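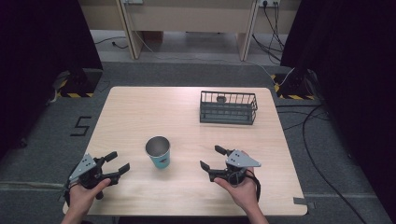
Ticket 191: Scheduled exports arrive with wrong characters and missing rows
Product: Clovalik Desktop, reports module
Opened by: Adoración Barroso, Maglaya office
Assigned to: Trinidad Cuesta
Priority: Normal, changed to High on Monday
Status: Resolved, one point left open

Adoración Barroso wrote:

Good morning. I have a problem with the scheduled export of the member list. Every night Clovalik writes a CSV file into the shared folder Skedalach, and in the morning I open it and send the letters. Since the update, two things are wrong.

First, the accented letters are broken. My own name comes as AdoraciÃ³n. The same happens with all names that have an accent or ñ. Names without accents look normal.

Second, the file is too short. The list on the screen has 191 members, but in the file I find only 100. I compared them by name and the missing ones are all from the second part of the alphabet. The last one in the file begins with L.

If I press Export by hand, from the menu, the file is complete and the letters are correct. Only the night file is wrong. I did not change any setting. I restarted the computer and the result was the same the next morning.

Trinidad Cuesta wrote:

Hello Adoración, thank you for the clear report. It helps a lot that you tried the manual export too.

I think you have two separate problems that came on the same day, so I would like to take them one at a time. Please send me:

The version number, from Help, then About.
The first lines of one night file, opened in Notepad and not in the spreadsheet program.
The text of the schedule, from Reports, Schedules, Details. There is a Copy button in the corner of that window.

Please remove addresses and telephone numbers before you paste anything here.

Adoración Barroso wrote:

I opened the file in Notepad and now I am confused, because there the letters are correct. In the spreadsheet the same file shows them broken. So is the file good or bad?

The details window says this:

Schedule name: members_night
Source: view "All members"
Target: Skedalach/exports
Format: CSV, UTF-8
Write byte order mark: no
Page limit: inherit
Run as: service user
Last result: finished, no errors

For the version, the About window is empty on my side. It shows the logo and then a gray area. I tried it on my colleague's computer too and it is also empty.

Trinidad Cuesta wrote:

The file itself is good. The letters are saved correctly as UTF-8, but your spreadsheet program does not know this and reads them with the old Western encoding. One letter then becomes two strange signs. Notepad guesses correctly, and the spreadsheet does not guess.

The line "Write byte order mark: no" is the one we need. The byte order mark is a small sign at the start of the file which tells the other program how to read it. The manual export writes it. The schedules also wrote it before, but the update changed the default and the old schedules took the new value.

To change it:

Open Reports, then Schedules.
Select members_night and press Edit.
Open the tab Output.
Put a check at "Write byte order mark".
Press Save, and then press Run now.

Please open the new file from the folder, not from the list of recent files. The recent list can open the old copy.

You can leave the About window for the moment. I found your version in the server log.

Adoración Barroso wrote:

I followed the steps. At the first try I could not save, the button was gray. Then I saw that the schedule must be paused before it can be edited. After I paused it, I could save.

Now the names are correct in the spreadsheet. Thank you very much!

The number of rows is the same as before. Please raise the priority if this is possible – the letters for the annual meeting must go out this week and I cannot send them to half of the alphabet. I can use the manual export today, but on the days I am not in the office there is no person with the rights to do it.

Trinidad Cuesta wrote:

I changed the priority to High. Also, thank you for the note about the pause. I will ask for it to be added to the help page, where this step is missing.

About the rows: "Page limit: inherit" means that the schedule takes the limit from the user who runs it. When you export by hand, it runs as you, and you have no limit. At night it runs as the service user. I looked at this user on your server and its limit is 100, the value for a new account. My idea is that the service user was created again during the update and lost its old setting, but I have not proved this yet.

There are two ways to correct it. You can set the limit in the schedule itself, or your administrator can set it for the service user. I prefer the second, because the other night reports have the same limit, even if they are short enough today that you do not notice.

Adoración Barroso wrote:

Our server is managed by Brurnness, so I called them. They changed the service user to "no limit" at 4:30 in the afternoon. They also asked if they must restart the service. I said I would ask you.

Trinidad Cuesta wrote:

Yes, please, one restart of the report service. The whole server does not need it. The user settings are read only when the service starts. After the restart, please press Run now one more time and compare the last name in the file with the last name on the screen.

Adoración Barroso wrote:

They restarted it. I pressed Run now and the file has all the members, until Z. This morning I also checked the file from the night and it is complete, with correct accents. I removed the pause from the schedule yesterday – I almost forgot it.

For me the ticket can be closed. Only the About window is still empty.

Trinidad Cuesta wrote:

I am glad to read this. I set the ticket to Resolved and I keep the About window as an open point under the same number. I can see the same empty window on my test machine with your version, so you do not need to send anything more. When there is a correction, you will receive a message from this ticket.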